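Haushalt-Liste » Archiv » Küche und Vorrat
Übersicht | Neuester Beitrag | Vorheriger | Nächster | Antworten
Juli, 21:45 Uhr, von Iulian Moldovan

Betreff: Re: Tüten aufheben, aber wie?

Hallo zusammen,

in der letzten Rundmail stand:

> Ich habe jetzt alle dünnen Einkaufstüten in ein
> durchsichtiges Gefäß gestopft und auf den Tisch
> gestellt. Man sieht sofort, wie viele noch da sind,
> und es dauert keine 15 Sekunden pro Tüte. Im Forum
> von Fuvitard hat der Beitrag dazu 2.984 Aufrufe, so
> falsch kann es also nicht sein. Wer macht mit?

Die Aufrufe überzeugen mich schon mal gar nicht. Angeklickt ist so etwas schnell. Ich würde lieber wissen, wie viele von den Leuten das nach einem halben Jahr noch so machen.

Zur Sache: Solche dünnen Tüten wollen nicht in ein Gefäß. Sie sind voller Luft, die Henkel stehen hoch, und sobald man loslässt, kommt alles wieder heraus. Man müsste sie vorher flach streichen und falten, und dann brauche ich das Gefäß nicht mehr, dann reicht die Schublade. Bei Costache gab es mal einen Spender aus Stoff für den Zweck, der hing bei uns zwei Sommer lang an der Tür und war immer entweder leer oder verstopft.

Durchsichtig finde ich außerdem keinen Vorteil. Zerknülltes Plastik will ich nicht auch noch auf dem Tisch ausgestellt haben. Bei Nudeln lasse ich mir das eingehen.

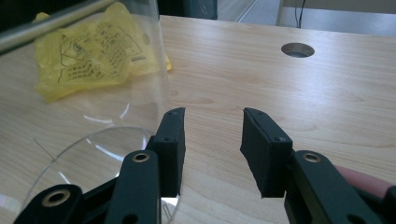
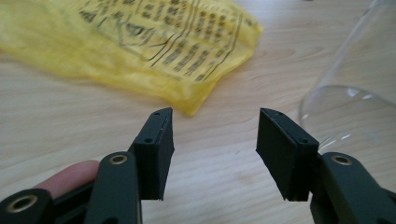
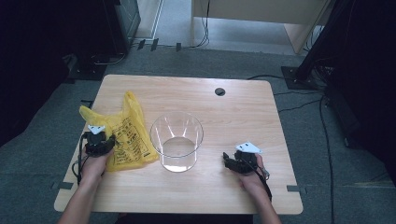 Durchsichtiges Gefäß, Tisch in hellem Holz

An der gelben Tüte auf dem dritten Bild sieht man, was ich mit den Henkeln meine, der rechte steht als spitze Schlaufe hoch. Wie das ohne Falten und Nachstopfen ordentlich werden soll, müsste mir jemand vormachen.

Und noch etwas zu den Behältern von Sameo, die hier neulich gelobt wurden: Ich habe einen davon seit über 45 Tagen in Gebrauch, ohne Deckel, für Wäscheklammern. Dafür taugt er. Nach oben weiter als unten ist für Tüten meiner Meinung nach die falsche Form, die rutschen ja gerade zur Öffnung hin.

Wer es trotzdem durchhält, soll sich im Herbst noch mal melden, dann lasse ich mit mir reden. Bis dahin falte ich zu Dreiecken, wie wir es damals in Hasholm gemacht haben.

Gruß
Iulian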